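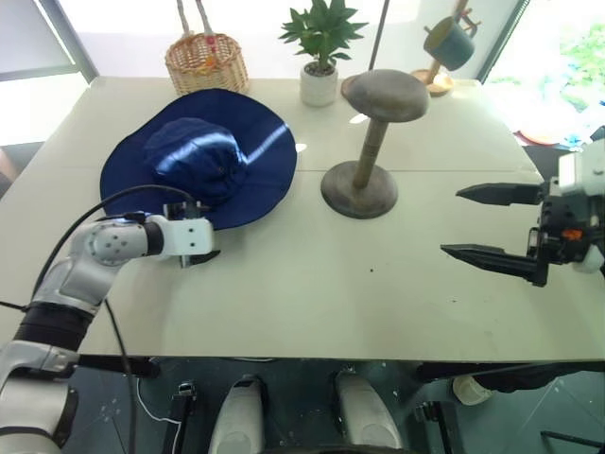 Wide-brimmed navy hat on the table

Club News > Minutes and Notices
September | Posted by Baranauskienė, Minutes Secretary

STUMCOMBE AMERICAN FOOTBALL CLUB
Minutes of the September general meeting

The meeting opened at 7.30 pm. The chair welcomed members and apologies were taken as read.

1. Minutes of the last meeting
Agreed, with one correction. Under item 4 the away fixture at Cuvton should have been shown as a league game. It had been put down as a friendly.

2. Quarterback position
The head coach reported that last season's starter has moved away for work and will not be registered. Two players are competing for the place. The coach wants to share snaps between them in the first two league games and settle on one after that. A member asked if this would unsettle the receivers, as it had the year before last. The coach said the playbook had been cut down from 197 plays to 89 over the summer and both players knew all of it. Another member said he would prefer a decision before the opening game. The meeting left it with the coaching staff.

3. Pre-season game
Lost at home to Stenis, 20-14. Both Stenis touchdowns in the second half followed fumbles in our own half. Pass protection was better than in the spring. The kicking was poor and the coach has asked anyone who has played rugby or football to stay behind after training and have a go.

4. Registrations
Player forms are still coming in slowly. Forms must reach the secretary before the end of the month or the player will miss the Cuvton game. Juniors need a parent's signature on both pages.

5. Kit
Helmets have gone for their yearly check and should be back in time. The new shirts have arrived but several have the wrong numbers and will be returned to the supplier. Old shirts to be worn until then. Players who have kept practice shirts from last season to bring them in.

6. Gate and food
Gate at the Stenis game was nearly 160, up on last year's pre-season game. The burger stall ran out before half-time. Order to be increased for the first league game. Entry price to stay the same.

7. Travel to Cuvton
Coach to leave the ground at 9.15 am. Kick-off is at 2 pm. Supporters may take spare seats once the squad is named. Fares to be paid on the day, cash or card.

8. Any other business
The hole in the fence behind the far end zone has been reported again. The line-marking machine needs a new wheel, purchase agreed.

The meeting closed at 8.50 pm. Next meeting in October, same room.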